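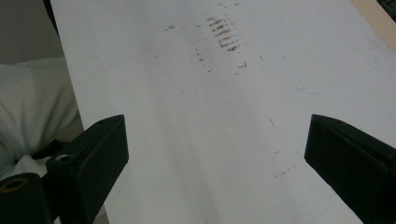
Stelar abre em novembro as inscrições para quartos na residência Fjeld

A Stelar, empresa de gestão de arrendamento partilhado, abre em novembro as inscrições para a residência Fjeld, um edifício recuperado e dividido em apartamentos para estudantes e jovens trabalhadores. Cada apartamento tem 6 quartos individuais mobilados, duas casas de banho, sala comum e cozinha equipada com placa, forno, frigorífico e máquina de lavar roupa.

A renda mensal é de 400 euros por quarto e inclui água, eletricidade, gás e internet por fibra. A limpeza das zonas comuns é feita uma vez por semana e está também incluída. No momento da assinatura é pedida uma caução de valor igual a um mês de renda, devolvida no final do contrato depois da vistoria ao quarto.

Os contratos são individuais. Quem arrenda um quarto responde apenas pela sua renda, mesmo que outro quarto do apartamento fique vago. A duração mínima é de um semestre, com possibilidade de renovação, e a saída antecipada exige aviso por escrito com 60 dias.

As obras no edifício ficaram a cargo da construtora Trirska e abrangeram a substituição das janelas por vidro duplo, a instalação de aquecimento central e a renovação completa da rede elétrica. O pátio das traseiras foi pavimentado e tem agora um telheiro para bicicletas. O estacionamento automóvel é limitado e atribuído por ordem de pedido — os lugares não estão incluídos na renda.

Os candidatos devem preencher o formulário disponível na página da Stelar e juntar cópia do documento de identificação e comprovativo de matrícula ou contrato de trabalho. Os estudantes sem rendimentos próprios precisam de indicar um fiador. As visitas fazem-se por marcação, a partir das 10h00, e a entrada é pela porta lateral.

Não são aceites animais. Os casais podem candidatar-se aos quartos do último piso, que têm cama de casal e casa de banho privativa, com renda a consultar junto dos serviços.

Sobre a Stelar
A Stelar gere quartos e apartamentos mobilados para arrendamento de média e longa duração, em nome próprio e por conta de proprietários particulares. Os pedidos de informação da imprensa devem ser enviados através do formulário de contacto, com a indicação "Residência Fjeld".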